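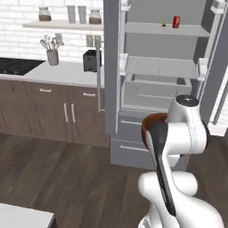 The plums came to Gornmont in September, always in the same week, and in that week my grandmother did not speak to anybody before noon. She stood over the big pot in the yard and stirred. If the fire was too strong she pulled out one log with her bare hand and put it on the stones.

Laurențiu Sârbu came on the third morning with his empty jars in a crate. He was our neighbor and he had no plum trees, only opinions.

"It is too thin," he said, looking in the pot.

Grandmother stirred.

"In Rorkov they put walnuts. Green walnuts, whole."

"Then go to Rorkov," said my grandfather from the bench.

I was nine years old and my work was to take the stones from the plums. I was paid one coin for each full bucket, and the wasps sat on my wrists and drank. I learned that if I did not move, they did not sting. My cousin Fatos Đorđević did not learn this. He screamed and ran around the house, and when he came back he had eaten the plums from his bucket and wanted his coin anyway.

At noon grandmother took a white plate and let one spoon of jam fall on it. She drew her finger through the middle. We all came near, also Laurențiu, who pretended to look at his shoes. The jam moved slowly from both sides and closed the line.

"Not yet," she said. It was her first word of the day.

"I said it," said Laurențiu.

She gave him the spoon. It was longer than my arm, and I had never seen another person hold it. He took off his jacket, folded it on the bench and began to stir, very carefully, as if a child slept in the pot. Grandmother sat down next to my grandfather and closed her eyes.

He stirred until the light was gone from the yard. He did not say anything more about walnuts. When she made the test again, the line stayed open, and she filled his jars before ours.

In the winter we opened the first one on bread, with butter under it. There was one plum stone inside. Fatos got it, and he told everybody at the table whose bucket it was from.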